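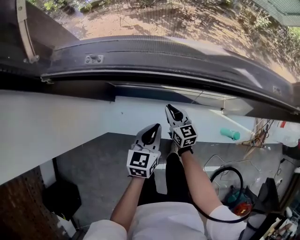
**Abb. 1.** Zwei handgeführte Greifer mit Markerwürfeln über einer weißen Ablage am Fenster.

## 3.2 Erhebung der Belastungsinkontinenz und Trainingsadhärenz

Eingeschlossen wurden Frauen mit ärztlich bestätigter Belastungsinkontinenz nach mindestens einer vaginalen Entbindung. Von 467 gescreenten Patientinnen der Ambulanz Harkgate erfüllten 76 sämtliche Kriterien. Ausschlussgründe waren eine bestehende Schwangerschaft, ein symptomatischer Deszensus ab Grad III, neurologische Grunderkrankungen sowie vorangegangene operative Eingriffe am Beckenboden. Eine überwiegende Dranginkontinenz führte ebenfalls zum Ausschluss; Mischformen wurden zugelassen, sofern die Belastungskomponente anamnestisch im Vordergrund stand.

Die Intervention umfasste ein angeleitetes Beckenbodentraining über 11 Wochen. Die Übungseinheiten wurden im Heimprogramm Zumomer dokumentiert, in dem die Teilnehmerinnen Dauer, Ausgangsposition und subjektive Anstrengung eintrugen. Einträge, die mehr als zwei Tage nach der Einheit erfolgten, gingen nicht in die Adhärenzberechnung ein. Als adhärent galt, wer mindestens vier von fünf vorgesehenen Einheiten pro Woche absolvierte.

Primärer Endpunkt war die Veränderung des Urinverlusts im standardisierten Vorlagentest. Die Vorlagen wurden vor und nach einem festgelegten Belastungsprotokoll (Treppensteigen, Husten, Heben) gewogen. Sekundär erfasst wurden die Symptomlast anhand des Olvera-Bogens und die maximale willkürliche Kontraktionskraft in der digitalen Palpation. Die Palpation erfolgte durch zwei Physiotherapeutinnen, denen die Gruppenzuteilung nicht bekannt war. Bei abweichender Einstufung wurde der niedrigere Wert verwendet — eine konservative Festlegung, die den Effekt tendenziell unterschätzt.

Die Auswertung folgte dem Intention-to-treat-Prinzip. Fehlende Endpunktwerte wurden multipel imputiert, Konfidenzintervalle mittels Bootstrap mit 2000 Ziehungen bestimmt. Body-Mass-Index, Parität und Zeit seit der letzten Entbindung gingen als Kovariaten in das Modell ein. Der Menopausenstatus wurde lediglich deskriptiv berichtet, da die Untergruppe postmenopausaler Frauen für eine getrennte Schätzung zu klein war. Das Ausgangsgewicht der Vorlagen wurde vor jeder Messung neu bestimmt.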